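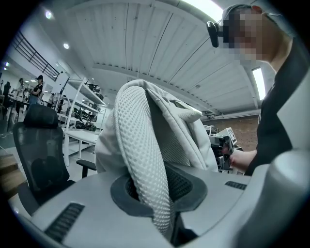
FAQs > Mesh cushions and covers

I get a lot of emails about mesh, so I've put my usual answers in one spot. I run a small repair bench, mostly seating, and I've handled more honeycomb mesh than any sane person should!

What's honeycomb mesh good for?
Anything you lean or sit on for hours. Air gets through it and it has a bit of spring. I like white best because I can see the dirt and deal with it early (my husband says grey, he's wrong).

Can I fold it?
Yep, a padded piece will usually curl right over on itself without complaint. Just don't store it that way. I left one doubled up under a box until July and the crease is still there - my own silly fault.

Why is the inside layer a different colour?
Could be the lining, could be years of sun on the outside. Open up a fold and compare the two before you go ordering replacement fabric.

There's a loose flap of fabric on mine. Do I trim it?
Please don't! It might be what tucks in or fastens at the back. Have a good look at where it's stitched first.

How do I wash it?
Lukewarm water, a squirt of dish soap and a soft brush, then dry it flat in the shade. No dryer, ever.

How long will it last?
Depends who's sitting on it. Corina Wyss brought me one she reckoned had done some 4,000 hours at her desk, and all it needed was a new seam along one side.

Do you do pick-ups?
Only for 2 or more pieces, sorry. Singles you'll need to drop off, and give me a ring before you come so I can clear a bit of bench.

Contact Neladberg Seat Repairs | © Neladberg | Page updated 26/05/2025 | Back to top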